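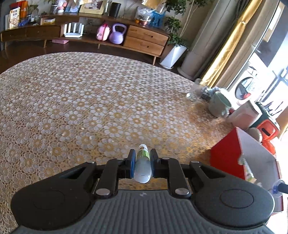 A round table with cups and boxes on it, with a low wooden TV cabinet beyond.

Features > Interiors > Storage

A round table collects objects faster than a rectangular one. It has no corners, so there is no natural place to stack, and cups and boxes drift to the rim. Yoshinori Kinoshita, who plans storage for small apartments in Horkbridge, sorts such a table in 4 passes: drinkware, small bottles, boxes, appliances. A mug goes back upright or to the sink. Bottles stay capped and vertical.

The patterned cloth comes off last and is shaken outdoors. Drawers in the TV cabinet take the small items. Kinoshita leaves the open shelf to the router, with clearance at the antennas, and puts weights such as a kettlebell at the lowest level.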